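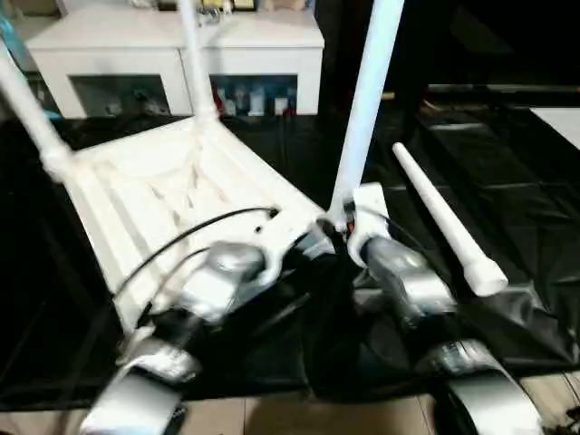
Kikutix Side Table, White: Review

I bought the Kikutix as a plant stand for a north-facing balcony, where the last table rusted through at the feet. It has been outside since January, carrying two ferns and a watering can.

Stability
The legs push into sockets at the corners and are held by friction alone. On a level floor the table stands without rocking. On my deck boards one foot sat low, and a rubber pad fixed that. Side load is the weak point: a firm push at the top edge produces visible flex at the sockets — acceptable for pots, less so for anyone who leans on furniture.

Legs should be seated by hand with the top face down on something soft. A mallet is unnecessary and may mark the feet.

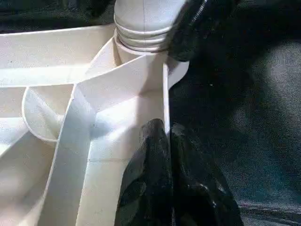

Weather and cleaning
The top has kept its color better than the Fustholm I used before, which went yellow on the sunny side. Potting soil wipes off with dish soap. The underside is slower work, as dirt collects between the ribs and needs a bottle brush. I hose it down every 6 weeks.

Water does pool on the top after heavy rain. I set the pots on cork discs so the saucers drain.

Verdict
Good value for light outdoor use. For large ceramic planters, the Kirneck with its steel frame is the better choice, though it is heavier to move and will need repainting.

Tsung-han Yuen
Oct 9, 2025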